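4.2 Audience size and the second half of the evening

Reading time: 2 min

The second series of folk concerts was held in October at the hall in Keditstead, with the trio Clisenetti as the main act. The hall seats 400, and in the first series the seats were seldom full. Fragkou and Kalogeropoulos had suggested that listeners in small towns decide late, often on the afternoon of the concert. Our ticket records agree with this only in part.
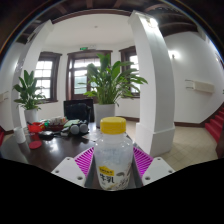

Why do some listeners leave at the interval?

Most of them told us that the last bus was the reason, and only a few spoke of the music.

We collected 2866 answer cards over the whole series. The cards asked which tune the listener remembered best, and whether he or she had heard it before. Slow airs were named more often than dance tunes, also by listeners who wrote that they had come for the dancing.

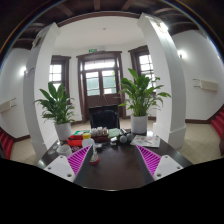

Figure 6. White mug, red pouch or case, and small green box on the table.

The program by Babalola placed the unaccompanied songs directly after the interval. In the Fladeck concerts the same songs opened the evening, when many people were still finding their seats. Applause after these songs was longer in Keditstead. We measured it from the last sung note, and the longest case lasted 33 seconds. We do not claim that the order of the program alone explains this, as the two halls have a very different echo.
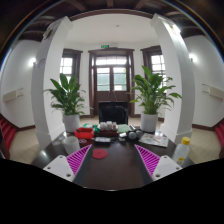 Figure 7. Dark brown table in the entrance hall.

A further question is whether the singers themselves change their tempo after the interval. Theano Fragkou compared the recordings of both halves and found the reels slightly faster in the second. The airs stayed the same. This point is treated again in Section 5, together with the interviews.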